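Plates, again

I wrote in September that I was going to get rid of the old dinner service and buy something we would use every day. It took longer than I expected. The shop in Wultley had plenty of sets, but most came in boxes of 19 pieces or more, and we don't need a gravy boat.

In the end I bought from a small seller in Waseck who lets you pick single pieces. I went for white with a thin dark rim. The lines in the glaze fan out towards the edge, and you notice them more when the light catches them. The shape is shallow, somewhere between a plate and a bowl, so it does for pasta, stew or a salad.

The tray is older. It has an orangey wood-grain pattern and a raised rim, and the corners are rounded, so it doesn't catch on the door frame when I carry it through.
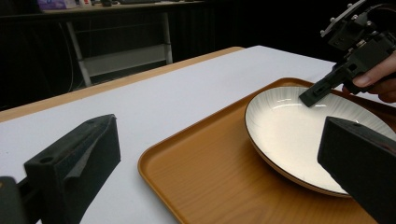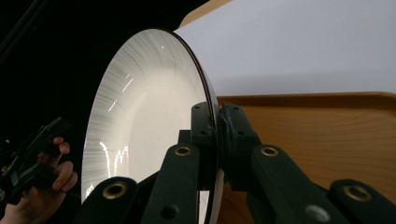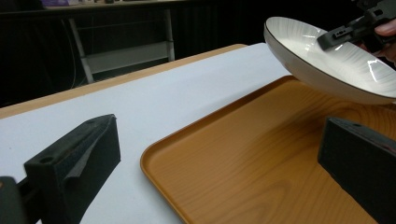 Živko Pavlović, who had the same sort at his old flat, told me to put a sheet of kitchen paper between each one when stacking. I do that now. The old service went into the cupboard without anything in between and the glaze was badly scratched after a few years.

Washing up is easy enough. Sauce can sit in the ridges if you leave it overnight, and a soft brush gets it out. I haven't tried them in the oven and don't plan to.

The old service is still in the hall in two boxes. If anyone near Bekden wants it, leave a comment and I'll bring it over the next time I'm driving that way. The teapot has already gone.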